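Chegámos à Dosisbridge às 8, numa manhã de junho, e o Belmiro Figueiredo recebeu-nos com café e com toda a paciência do mundo! Passámos quase a visita inteira no software: o planeador de trajetórias, o Midolier, que propõe 800 caminhos e fica com um, e depois a perceção, que a mim (confesso) me encantou muito mais.
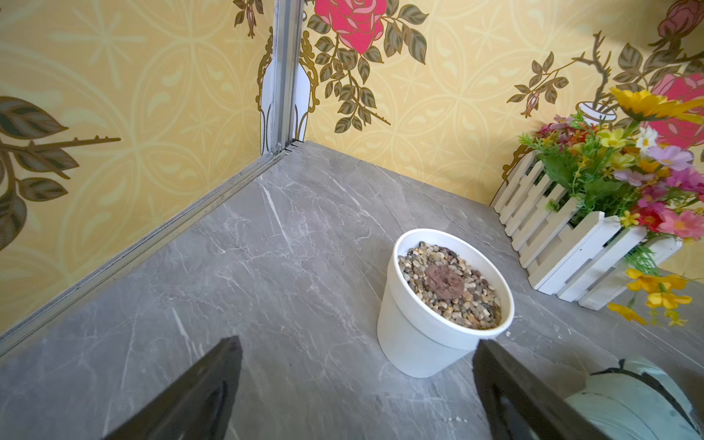

O planeador precisa de um mapa da sala feito de antemão? Só das paredes e do chão; os objetos entram no mapa à medida que a câmara do pulso os vai vendo.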